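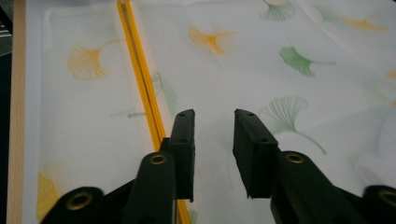
Section 4: Teaching a Cloth Task

Cloth is the chore everyone asks us about first, and it's the one I most enjoy setting up, partly because it's still so hard! A machine that can stack boxes all day may have no idea what to do with a curtain. The fabric bends, slides, hides its own edges and changes shape as soon as you touch it. Prints make it more interesting still. With ginkgo leaves on thin white cloth, some leaves look crisp and others look faded, as if there's another layer on top, and a soft crease can look a lot like an edge. Your eye sorts that out in a moment. The Wavstead software is getting better at it, and this section will help you give it good material to learn from.

Before you start

You need the hand-held gripper, a charged battery pack and one piece of light fabric. The Jirkus base station should be on and showing a steady green light. Clear a flat surface wide enough to spread the cloth out.

4.1 Recording a fold

1. Spread the fabric on the surface. Leave the small creases in.

2. Hold the gripper over the cloth with the fingers open and both pads clear of the fabric. Press Record and wait for the short beep.

3. Lower the fingers slowly until the pads straddle a corner or a raised fold. Go for a small pinch of cloth.

4. Close the fingers, lift, and carry the cloth across to make the fold.

5. Open the fingers fully before you pull away.

6. Press Record again to save the take.

7. Mess up the cloth and repeat from step 2, picking a different starting point each time.

Note: Plan on 30 takes before your first training run. The sample set that comes with the kit holds 145, recorded by Aurélien Masson on bedding and table linen, and it's well worth watching a few of them to get a feel for the pace.

Note: Keep each take under 32 seconds. Longer ones are saved but the trainer skips them.

Caution: Keep your free hand away from the finger joints while the gripper is closing.

Caution: Do not drag closed pads across thin fabric. They can snag the weave.

4.2 What to expect

So can it do your laundry yet? Not the whole basket. After training, the Lacroix arm can usually make 2 folds in a flat napkin or tea towel, and the first time you watch it do that on its own is a real thrill. Fitted sheets, sheer curtains and anything bunched up will still beat it most days. It tends to grab two layers when it wants one, or close on nothing at all.

If it misses the cloth again and again, check the pads for lint, wipe them with a dry cloth and rerun the height check in Section 3. If it picks up too many layers, record ten more takes with slower approaches and train again.

Saved takes can be shared through the Stidomeck page, listed by fabric type. Patterned sheers are very thin on the ground there, so please send yours in!

Revised 7 August 2019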